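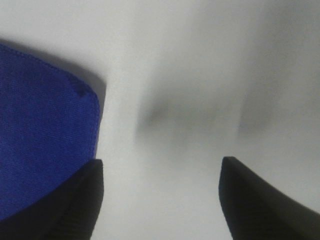

Home Reviews Laundry Kitchen About

Search this site Go

I bought the Barros heated airer in December, after one too many mornings in damp socks. It was 94 pounds and it takes up half the spare room -- fair warning! It runs at 300 watts, so I leave it on all evening with a sheet over the top.

Towels do well if you keep them to one layer. Jeans are a slog (the waistbands, mostly) and I still finish those on the radiator.

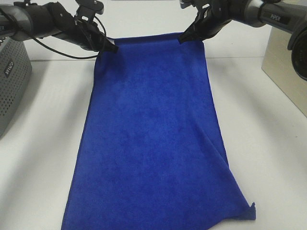 The fiddly bits

The wings click into place with a plastic catch I don't much trust, and the lead is far too short. I tried my sister's Latusex one for a week

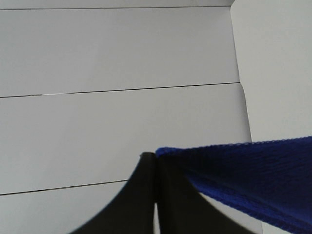
and hers has a proper long lead, plus a timer, but the bars are so close together that shirts come off with ridges. I'd still pick mine.
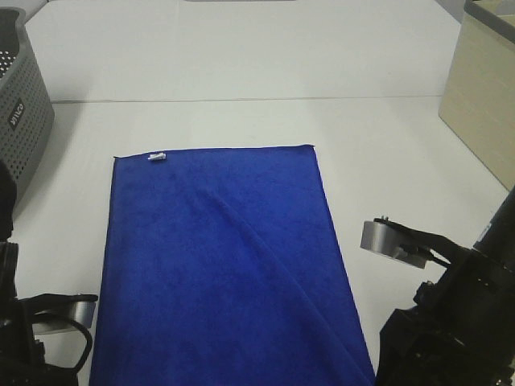

Nokuthula Nel: Does the cover come with it? Mine was extra and the zip went in a month.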